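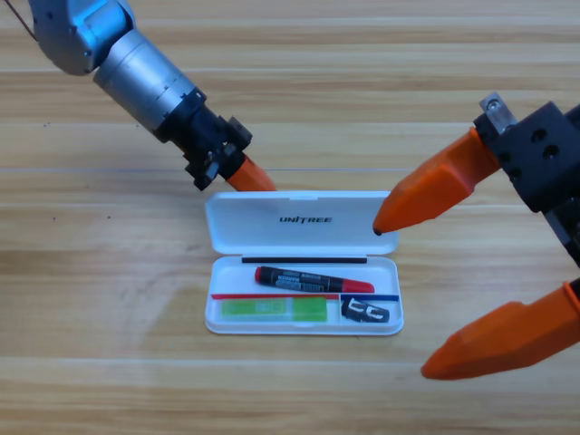 Junio, cuaderno de tintas, 9:00

Sigo con la comparación de tintas para etiquetar las probetas. Las de Sedmont han vuelto del horno con la mitad de los códigos ilegibles y hubo que rehacer la tabla a partir de la libreta de pesadas. Mientras no cerremos esto, todo lo que entre en el horno lleva también muesca.

Material: 158 probetas de cerámica sin esmaltar del lote Clostside, cortadas el mes pasado. Tres tintas: la Gundico de base alcohol, la Mrema pigmentada y la permanente corriente del almacén. Código de cuatro caracteres en la cara lisa, el mismo para las tres. Dejo secar 13 minutos antes de tocar nada.

Prueba de frote con paño seco: pasan las tres. Con paño y acetona la permanente se va a la segunda pasada. La Gundico aguanta algo más, pero deja un cerco morado que mancha la probeta de al lado si van apiladas. La Mrema se queda donde está, aunque en los bordes se ve más gris.

Horno: primera tanda a 400 grados, una hora. Permanente, nada legible. Gundico, se adivina el primer carácter. Mrema, se lee todo menos 9 piezas, casi todas de la bandeja de arriba. No sé si es la bandeja o que escribí esas las últimas y con la punta ya gastada. Repetir cambiando el orden.

Ojo con los ceros y las oes. He vuelto a confundirlos al pasar los datos. A partir de ahora el cero va con barra.
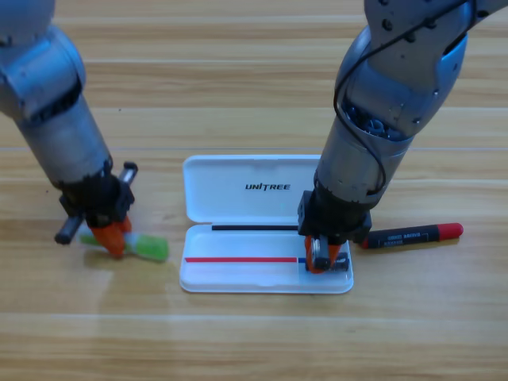 Genji Nishimura apuntó al margen que la bandeja de arriba siempre sale más tostada, y que él metería un termopar ahí antes de echarle la culpa a la punta. También pide que se pruebe el lápiz de grafito blando, que en su antiguo taller lo usaban y aguantaba.

De acuerdo con lo del termopar. Queda uno libre en el cajón del multímetro — mirar si el conector es el bueno.

Grafito: probado en seis piezas sueltas. Se lee bien antes del horno y con el frote se corre. Las meto en la próxima tanda.

Pendiente: pedir puntas para la Mrema. El pedido anual son 3,000 etiquetas metálicas y a ese precio prefiero seguir escribiendo a mano. Limpiar la mancha morada de la bandeja dos.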